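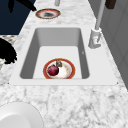
Do my simulated dish-clearing demos need to be cleaner before I train on them?

Posted by Poonam Joshi, Mon 9 December

Hello all! I've been teleoperating a simulated kitchen for a few weeks now, collecting demonstrations for a small imitation policy. The task is to bring the plates to the sink. I have 200 episodes saved, and my trouble is that I never do it the same way twice. Sometimes I come at the far plate from its left side, sometimes from the front, and sometimes I dither over the rim for ages before I close the fingers. I also have leftovers on plates in many of the layouts (an onion, for instance – it ends up in the basin along with its plate). Should I throw out the hesitant ones and start again, or is a bit of mess all right?

Els Vandenberghe

Please don't start again, you'd be breaking your own heart for nothing! I had 300 episodes of a similar task and kept nearly all of them. What helped me was trimming the long pauses before the grasp, which taught my policy to hover forever. Different approach sides are fine as long as you have a decent number of each. I'd also decide now whether an onion left on the plate counts as a success, write that down, and label every episode the same way. I changed my mind halfway through and spent most of May relabeling.

Kartini Harahap

Get more data. I have 612 and it still drops plates sometimes.

Agata Colombo

I agree with Els about the pauses. One small thing to add – hold back 24 episodes with plate positions you haven't trained on, and look at those before you delete anything.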